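Likau Workshop Newsletter
Members' Projects: The Honemness Hand-Held Gripper Build
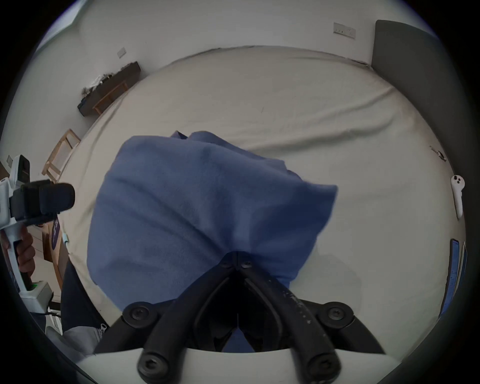
The Honemness project began in June as a proposal to the workshop's equipment group and is now in its second round of building. Its purpose is to produce a pair of hand-held grippers that a member can assemble from printed parts, common fasteners and a small amount of electronics, and then use at home to record everyday handling tasks. The recordings are intended for the Dahlgren arm, the two-jointed bench manipulator that members have been restoring in the rear bay of the workshop.

The project team has asked that this item set out the present state of the design, the changes made after the first round, and the help that is still needed.

Design

Each gripper has a white printed body and two black fingers. The fingers are printed separately from the body so that they can be replaced without taking the electronics apart. They are joined with machine screws, and members building their own set are asked to keep to the screw sizes given in the parts sheet. Two early sets were built with longer screws, and the ends came through the plastic and rubbed against the opposite finger.

Finger wear remains under review. The black surface scuffs quickly in ordinary use. The team does not regard scuffing as a fault in itself, but members should inspect the inner faces after each session and sand down any raised edge before working with fabric. A rough spot that passes unnoticed on a wooden block will catch in fleece or knitwear and pull a loop out of it.

The closing force of the first round was judged too high. The return spring has been changed to the softer of the two types held in stock, and the stop has been moved by 2 millimeters so that the fingers meet at the tips before they meet along their length. Members who tested the revised version reported less strain in the thumb. The earlier spring should be returned to the parts drawer and not fitted to new sets.

Cloth tasks

The first round of recordings used rigid objects only. The second round is concerned with bedding and clothing, which the Dahlgren arm has so far handled poorly. In the bench trials the arm closed on two layers when one was wanted, or closed on the surface beneath. The team's view is that people solve this problem with small motions that are difficult to describe in writing, and that recording those motions is the more practical course.

The tasks agreed for this round are spreading a blanket from a heap, folding it in half and in half again, and moving it from one side of a bed to the other. A fleece blanket is preferred. It holds its shape when bunched and gives the fingers a fold to close on. Thin cotton sheets will be attempted later in the year, when the new finger pads have been tested.

Members recording at home are asked to observe the following points.

Use a bed or a large table with clear space on at least two sides.
Choose a blanket that differs in color from the surface beneath it.
Begin each attempt with the blanket in a different heap. Do not arrange it.
Keep attempts that go wrong. They should be labeled and sent in with the rest.
Keep power and data cables behind the forearm so that they do not fall across the blanket.
Stop when the hands are tired. Attempts made late in a long session have been noticeably less steady.

A target of 300 attempts has been set for the round, to be shared among all members taking part. Each member should plan for no more than 14 attempts at a sitting. If the target is met, the team will extend the round to 1000 attempts and include towels and shirts.

Electronics and power

The wiring has been simplified. The Pronar board used in the first version has been kept, but its connector now faces the rear of the body and can be reached without removing the cover. Members with first-round sets may exchange the rear cover at the workshop at no charge. The firmware is unchanged, and a set with the new cover does not need to be calibrated again unless the fingers have also been replaced.

Calibration should be carried out with the fingers fully closed, then fully open, with nothing between them. The procedure is printed on the card supplied with each kit. Recordings made before calibration cannot be corrected afterward and will be set aside.

Privacy

Recordings made at home will often take in more of a room than the member intends. Letters, screens, family photographs and anything bearing an address should be put away before a session begins. Other members of the household should be told when recording is under way. All files are reviewed on the workshop computer before they are added to the shared set, and a member may withdraw files at any time by writing to the project address.

Assistance requested

The team would welcome help with printing, particularly from members whose printers can produce the flexible finger pads. There is also a need for a second person to check labels in the evenings after 6 p.m., when the workshop computer is free. No experience with robotics is required for this work, and instruction will be given.

Parts kits may be collected from the front desk during open hours. Completed recordings should be brought in on a labeled drive and left in the Honemness tray.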